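Two evenings as a villager 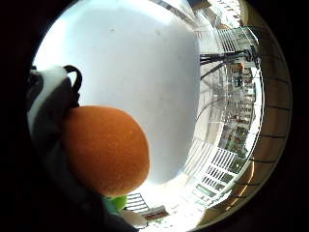 An orange sphere, quite close.

In January my friend Gobnait Costello asked me if I wanted to be in a film. I said yes before I asked which film, and this is how I came to stand in a field at five in the morning with a basket of turnips.

The film is called Witiletti. It is a short historical film, made by a small company named Tsikata, and the story happens in a market town in a year when the harvest was bad. Gobnait sews costumes for them. They needed villagers, and they needed villagers who could fit into the clothes she had already finished, so in some way I was chosen by a skirt.

First there was a kind of audition in the upstairs room of a pub. I had prepared a small speech, because I thought they would want to hear my accent and decide if it was a problem. The speech was not needed. A young man asked me to walk to the window, look outside as if I had seen something sad, and walk back. Then he wrote down my shoe size. On the stairs I met a man who had been asked to do the same thing with a bucket, and he was worried that he had not looked sad enough, only tired. He got the part of a farmer.

The costume was two petticoats, a wool skirt, a linen shift, a jacket that closes with pins, and a cap. I must say something about the pins. I was sure they would stab me each time I sat down, but they did not, if you put them in flat and let the point go back inside the cloth. Gobnait showed me this twice and then left me to do it alone. The wool was heavy and I was thankful for it later. My own thermal leggings were underneath, and I believe half of the village was wearing the same.

We filmed for two nights, or more correctly from the evening until it got light, starting on a Friday. I did not know how much of filming is waiting. We waited in a barn with a heater at one end, and people changed places near it very politely. I had brought a book but I could not read it with the cap on, it came down over my eyes. Instead I talked with Sang Vương, who was playing the miller and who has been in many films like this one. He told me he once stood in a river for a whole afternoon, and afterwards they kept only his hat in the picture. He has learned to eat before he is hungry and to never give his coat to another person, even for a minute. I wrote this down on my phone.

The big scene was the bread riot. The director wanted it to look like 200 people and we were much fewer, so we ran past the camera, went behind the cart, changed our shawls and ran again. I was three different women in this way. The third one was my favourite, she had a green shawl and was very angry. In the middle of the second try a real dog came from the farm and joined the riot with great happiness, and we had to stop until its owner came with a lead.

I have one line. It is "They've shut the gate!" and I share it with two other women, so I can't tell you if you will hear me. I practised it for days at home, in the kitchen and also in the car. On the night, I shouted it so loud that my voice was gone until Sunday.

What surprised me was how real it felt between the mistakes. There was smoke, it was cold, somebody was pushing at my back, and for some seconds I truly wanted the gate to open. Then a voice called for a break, and we all went to the barn for soup.

The film will be shown first at Flundora, the small cinema behind the station, when the editing is ready. They don't know yet when this will be. Gobnait is already sewing for the next production and has asked for my measurements again - sleeves this time, so perhaps I am moving up in society.

If any of you have been an extra, please write to me in the comments what you wear on your feet. The shoes were leather with a smooth sole, and on wet grass I was sliding like a cow on ice. I would like to be better prepared next time.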